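From: Jitendra Bansal
To: pilstead-allotments
Date: 7/22/22
Subject: Re: [pilstead-allotments] Low pressure at the top taps

Marian wrote:
> Has anyone else on the top row had trouble with the taps this month?
> Ours slows to a trickle by early evening. I filled two cans last
> night and gave up. Is it the main or is it us?
> Plot 29

It's partly us. The pipe from the Herton Road meter to the top row is the old narrow one, and it was never meant to feed more than a couple of taps at once. When the lower plots run hoses after work, the top row gets what's left.

I shut the stopcock on Tap 4 for an hour and cleaned the strainer. There was grit in it, and a fair amount of rust. Pressure at that tap is better now, but only when the lower taps are off. I haven't done Tap 5 because the cover is stuck. If anyone has a long pry bar, please bring it down.

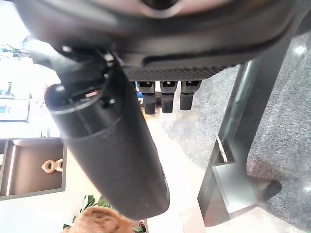

The other thing we talked about in May was a storage tank behind the shed. I asked for two prices. Ebrahimi quoted $799 for a 1000 gallon tank, delivered, without the base. Sernora can't give me a price until they see the track, and they want the gate code before they come out. I would rather meet them there.

The base has to be level and we'd need gravel under it. Plot 88 has a pile left over from the path and says we can have it.

Until this is settled, please keep hoses off between 6 and 8 in the evening if you're on the lower rows. Cans are fine. Top row, try mornings if you can manage it. I watered before seven all last week and had no trouble.

Marian, let me know if yours is still slow in the mornings, as that would mean a leak on your branch.

Jitendra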